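Dallano Community Help
Home and building > Stairs, landings and lofts

Noise and dust under a curved wooden staircase in a shared workroom

Posted by dredurmont_keys
23 Sep 2026
Viewed 793 times

We rent the ground floor of an old commercial building in Wutoddale and use it as a shared workroom. The stairs to the upper floor are a curved wooden flight with wooden balusters and handrail. The underside is open, so when you stand below you are looking straight up at dark wood, with the supports for the treads and the beams showing. There is a white wall panel beneath it.

Two problems. First, every time somebody goes up or down, there is a creak on the same part of the curve, a bit above halfway. It is loud enough to stop a conversation at the desks. Second, fine dust comes down on whatever is stored near the bottom. I wipe the boxes and by the end of the week they are gritty again.

The landlord is happy for us to do small repairs but does not want the look of the stairs changed, so boarding over the underside is out unless it can be taken off again. I have a budget of £200 and a reasonable set of hand tools. I am not a joiner.

What I would like to know:

Can a creak on a curved stair be fixed from underneath, or does it have to be done from the top?

Is the dust a sign of woodworm, or is it only dirt dropping through the gaps?

Is it all right to keep storing things under there? We have nowhere else for them.

I had one quote, from Szekeres, for £290 plus materials, to "inspect and tighten". They could not come until October. I would sooner do it myself if it is a sensible job for one person.

szekeres_no_relation
Posted the same day

Yes, you can do it from underneath, and with the underside open you are better placed than most people. On most houses you would have to cut plasterboard out first.

Find the creak before you do anything. Get someone to walk up slowly, one tread at a time, stopping on each and shifting their weight from foot to foot. You stand below with a pencil and a bit of masking tape. Mark every tread that makes a noise and also mark which side. On a curved stair it is usually the wide end, where the tread has the longest span and moves the most. Have them walk down again as well, as some treads only creak going down.

Once you know which ones, look at the joint where the back of the tread meets the riser, if you have risers, and where the tread sits on its support. Slide a piece of thin card into the joint. If it goes in, there is a gap and that is probably your noise.

For a small gap, run wood glue in and push in a thin hardwood wedge with glue on it. Tap it until it is snug and stop. If you keep hitting it you will lift the tread and give yourself a new creak next door. Trim it when dry.

For a loose support, take the old screws out and put in ones a size thicker. Check the length against the thickness of the tread first. You want the point to stop well short of the top surface. Wrap tape round the drill bit to mark the depth. Drill slowly.

Keep people off the stairs for 24 hours after gluing. If that is the only way up, do it when the building is closed.

Glue, wedges, screws and a decent torch will come in far below your £200.

One caution. If you find a crack running along a beam or along the curved side piece that carries the treads, leave it alone and get a joiner. The same goes for any tread that drops when you stand on it. Those are not creaks.

lofty
Posted the same day

Just put talc in it. Worked on mine for years.

Wutoddale Tenant
Posted the following day

Talc will quieten it for a while but it will fall straight through on an open stair, and the original poster already has dust on everything. I would leave that one out.

On the dust, it is worth collecting some before deciding. Lay a sheet of dark paper on top of the boxes and another of white paper next to it, and leave them for a few days without cleaning. Grit and fluff from shoes will be mixed in colour and size. Woodworm dust is pale, all much the same, and tends to gather in small heaps directly below the holes. Look for round holes a couple of millimetres across in the underside of the treads. Old holes are dark inside and do not matter much. Fresh ones have clean pale edges.

If it is shoe dirt, the answer is dull. Put a good mat at the foot of the stairs and another at the top, and vacuum the treads with a brush head, paying attention to the back corner of each one. Most of what falls through has been sitting in that corner. After that, brush down the underside from the highest point you can safely reach and work towards the floor. Cover your things with an old sheet first. I would do this before any gluing, as glue will not hold on dusty wood.

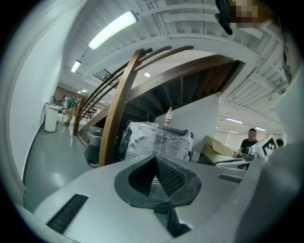 Use a soft brush on the balusters and follow it with a cloth that is barely damp. Do the handrail last. It gets the most hands on it and the cloth will be black by the end. Do not spray polish on stairs of any kind, or on the parts next to them, as it drifts on to the treads and makes them slippery.

For the awkward high part where the curve goes up towards the ceiling, a brush on an extending pole is enough. Do not stand a ladder on the stairs themselves. If you have ceiling lights near the stairs, switch them on and add a torch held low and to one side. The low light picks out gaps and holes you will miss otherwise.

As for storage, check your lease and ask whoever is responsible for fire safety in the building. A wooden staircase that people use to get out should not have a pile of cardboard under it, and in a shared building I would expect to be told to clear it. We were told to in our unit at the Dredurmont end of town. We got a metal cupboard with doors and put it against a wall on the far side of the room. It solved the dust as well.

If you must leave a few things there until you have sorted something out, keep solvents, paint, batteries and anything plugged in well away from it, and leave the bottom step clear on all sides.

dredurmont_keys
Posted a week later

Thank you all. Did the walking test and it is two treads next to each other, both at the wide end. The card goes into one of them. No holes that I can find, and the dust on the paper is grey with bits of fluff, so I am taking it to be shoes. Mats are ordered. I have asked the landlord about the storage and will do the wedges once the boxes have been moved.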